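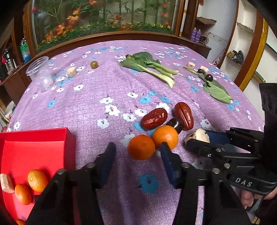

Why does a gripper lose its hold on soft items partway through a shift when the force setting has not been changed?

The most frequent cause is a gradual loss of friction at the finger pads. Residue builds up on the contact surface, and a force that was adequate at the start of the shift no longer holds the item. Clean the pads, repeat the same pick, and compare the result before altering any setting.

Bhupendra Tomar
Thank you for the guidance. Further details are provided for the record. The unit is a two-finger Flalter on the sorting bench at our Narkbridge site. It completed 243 picks without incident and then dropped 31 items before the operator pressed the stop. The controller displayed no fault. Of greater concern, the fingers closed again without a command while the operator was reaching in to clear a dropped item. No injury occurred. May the unit be returned to service once the pads have been cleaned?

Poonam Bhatt
The unit should remain out of service. The dropped items and the uncommanded closing must be treated as separate faults until shown otherwise, and the second is a safety matter.

Isolate the power and apply your site lockout before anyone places a hand near the fingers. Pressing stop is not isolation. On the Flalter units we maintain, the automatic retry function is enabled by default after a controller update. When the controller registers a lost item, it closes the fingers a second time. Check whether yours was updated in April or later. Ask your safety officer to review the retry setting and the stop circuit, and keep the event log. Ours holds 586 entries and then overwrites the oldest.

Stindon Maintenance Desk
We had the same drops with Darko pads. Replaced them at 3,882 cycles and the drops stopped. Cannot comment on the closing problem.

Bhupendra Tomar
The retry function was found to be enabled. The unit has been locked out and the log exported. The stop circuit has not yet been inspected.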